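Brendell Yard reuse project - progress report no. 2
For: Molta Fund, small sites program
Prepared by: Shazia Butt, site lead
Covers: end of summer through October

Sorry this is landing late in the week. Wanted the drainage numbers in before I sent it and they only came through Wednesday afternoon. Budget sheet is coming separately from Horațiu, don't wait on it to read this.

Short version

Survey work done. Ground-level work on the long building started, behind where we wanted it. Trees are staying, all of them. Pavement is in better condition than the first report said and I'd like to talk about what that does to the Phase B money. One request at the bottom.

Pavement

The first report called the asphalt "end of life." That was me going off the old owner's file, which turned out to be mostly about the back lane. Temarus came out and took cores in the open yard. Base is sound. Surface is uneven in places but nothing they'd dig up. Their recommendation is patch and seal, no full replacement, with a small regrade at the low end where water collects after heavy rain.

Full replacement was the biggest single line in the original application. Patch and seal is a lot less. I don't have a final quote yet, Temarus sent a range and I've asked for a fixed price. Will forward when it's in.

No markings yet, on purpose. Setsuko wants the layout walked with the market people before any paint goes down. We had marked a trial grid in chalk in September and the stalls were too tight for the vans to get between. She's redrawing it with wider lanes and fewer pitches.

Drainage - the test went ok. Two gullies were blocked, both cleared now. One of them has a cracked collar and needs swapping before winter. Ciobanu has it on their list, and I've chased them for a date.

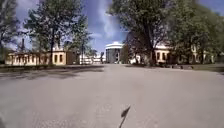
Long building

The single-story one with the cream-yellow walls, for anybody on your side who hasn't been out yet. Planned use hasn't changed: workshop at one end, meeting room and toilets at the other, storage between.

Where it's at:

Roof - inspected, dry. Some flashing to redo. Ciobanu priced it, approved, waiting on materials.

Windows - we're keeping the openings as they are along the front. Frames get repaired where they can be and replaced where they can't. Nuno Neves is doing the window schedule and says more of them can be saved than he expected, he's been through most of the row. He'll finish once the last rooms are cleared out.

Clearing out - slower than planned. A lot of shelving and old filing in there. Anything reusable went to the school furniture exchange, the rest is going in skips. We've had 7 skips so far. I budgeted for fewer and that's my mistake, I only walked the front rooms when I did the estimate.

Electrics - full rewire, no way round it. Was in the application already so no change to the money. Start date slipped because the clearing slipped.

Chimney - structural engineer has looked at it. Stable, wants repointing near the top. We would like to keep it, people in the neighborhood use it to give directions. Cost is $4,000 including the access equipment and it isn't in the current budget. See request.

Paint - not yet. There was talk at the last meeting of changing the color. Neighbors we asked like it the way it is, so we'll match the existing cream unless you object.

Trees and the green strip

Viorica Anghel did the tree survey. Both of the big trees on the building side are healthy. Some deadwood to come out of the crowns, and one limb to be lifted so the gutter can be reached properly. No felling anywhere on the site. She was very firm that we keep heavy vehicles off the grass strip while the work is going on, root damage being the main worry, so Ciobanu has been told to load and unload from the asphalt only. There was one delivery parked half on the grass in the first week. Hasn't happened again that I know of.

The shade turns out to matter for the market plan. Stallholders selling plants and cheese all asked for that side, morning especially. Setsuko is working it into the new layout. Seating would go along the same edge, next to the hedge. The hedge itself needs a proper cut and some gaps filled, Viorica suggests waiting for the dormant season to plant.

The round white building

Not part of this grant and we haven't touched it. Mentioning it becuase it stands right at the far end of the yard and everyone who visits asks. Ownership is separate. Horațiu Lazăr has had one call with the owners about a shared path past it, friendly, nothing agreed. If it comes to anything it'd be a separate application.

Community side

Open afternoon went well, more people than we had chairs for. Main asks were toilets open on market days, somewhere to lock bikes, and no loud music late. First one's already in the plan, the second is cheap, third we said yes to on the spot. A few people worried about cars using the yard as a cut-through. Setsuko is looking at removable posts at the entrance.

What's behind

Building clearance and so the rewire. Window schedule. Market layout, waiting on the redraw.

What's next

Fixed price from Temarus. Gully collar replaced. Flashing done. Last rooms cleared, then electricians in. Deadwood out before the storms if Viorica can get her climber booked. Second walk-through with stallholders once the new layout is ready.

Request

We'd like your ok to move $4,000 from the pavement line to the chimney repointing. The engineer's letter can be sent over today if you want it. The rest of whatever we save on the pavement I'd suggest leaving where it is untill the fixed price is in, then we talk.

If yes, an email back is enough and Horațiu will update the sheet. I'm on site most mornings, easier to get me after lunch.

Shazia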